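FOLTWOOD RESIDENTS' ASSOCIATION
Minutes of the October general meeting
Held in the ground floor meeting room, Foltwood House, 7.00 pm

Chair: Yu-na Woo
Apologies were received from the residents of flats on the upper landing and from the managing agent, Mok, whose written report was taken as read.

1. Minutes of the previous meeting
The minutes were agreed subject to one correction. Under item 4, "north stair" should read "south stair". Signed by the chair.

2. Matters arising
2.1 Bin store door. The closer has been adjusted. The door now latches without being pushed. Closed.
2.2 Lamp on the rear path. Replaced by Mok. The timer is still set to summer hours and comes on too late. Mok to reset.
2.3 Parcel shelf. No progress. Carried forward.

3. Hot water and heating
3.1 The agent's report stated that the communal boiler had been serviced by Ostum. The service sheet was circulated. The expansion vessel had lost pressure and was recharged. The engineer recommended replacement within 2 years. The meeting noted the recommendation and asked for a price before the next budget is set.
3.2 Residents on the top floor reported that radiators were slow to warm in the morning. Ostum's view is that the system needs balancing. The lockshield valves on the lower floors are thought to be fully open. The work requires access to every flat on the same visit.
3.3 There was discussion of whether balancing should wait until the vessel is replaced, as part of the system would have to be drained for that. Ostum had advised that the two jobs are independent. Agreed that balancing should go ahead first.
3.4 It was asked whether the heating period could start earlier. The present start is set by the lease schedule and can be varied by a majority of flats in writing. No proposal was put.
Action: Mok to obtain access dates and give residents written notice.

4. Water ingress, south stair
4.1 The damp patch at the half landing has grown since the last meeting. Brendico inspected the parapet gutter and found a split joint in the lead lining, with silt behind it. The downpipe was clear.
4.2 Two methods of repair were quoted: a patch to the existing lead, or relining of the full run. The patch is cheaper but carries a guarantee of one winter only. Relining requires a scaffold tower in the yard, and the cycle rack would have to be moved while it stands.
4.3 The chair asked that the cost of the tower be shown separately, so that the window repairs on the same elevation could be priced for the same period. Agreed.
4.4 Plaster is not to be made good until the wall has dried. Brendico to take a moisture reading before any redecoration.
Action: chair to request a revised quotation from Brendico.

5. Accounts
5.1 The balance of the residents' fund stood at £132 after payment for the stair mats. This fund is separate from the service charge account held by Mok.
5.2 A request to buy a second salt bin was deferred. The existing bin is nearly full.
5.3 The quarterly service charge statement had been sent to 3 flats with the wrong period shown. Mok has issued corrected copies. The sums due were unaffected.

6. Noise from the plant room
6.1 The flat adjoining the plant room reported a hum at night. Ostum attributes it to the circulating pump, which is fixed directly to the wall bracket. Rubber mounts can be fitted during the balancing visit.
6.2 Agreed, subject to the cost being met from the maintenance allowance.

7. Household items and disposal
7.1 The agent reminded residents that paint, batteries and medicines must not be put in the communal bins. Unwanted or out-of-date medicines should be returned to a pharmacy. Bottles should stay in their original labelled containers, with caps on, and may be carried together in an open tub or box. 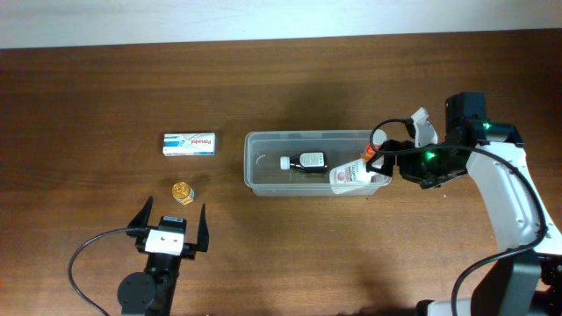
7.2 Batteries may be left in the collection tube by the post boxes. The tube is to be emptied before each general meeting.
7.3 Paint tins left beside the bin store must be removed by their owners. Mok will otherwise arrange collection and charge it to the service account.

8. Any other business
8.1 The entry panel does not ring flat 9. Mok to report the fault to the installer.
8.2 A notice about bicycles in the hall is to be reprinted in larger type.
8.3 The key to the meter cupboard is now held in the key safe. The code has not changed.

9. Next meeting
To be held in the same room at 7.00 pm, date to be posted on the hall noticeboard. The revised quotation under item 4 will be taken as first business.

The meeting closed at 8.25 pm.

Recent items
Boiler service sheet (Ostum)
South stair: gutter inspection notes
Rules for use of the cycle rack
Minutes of the summer general meeting
How to report a fault to Mok
Heating season: lease schedule extract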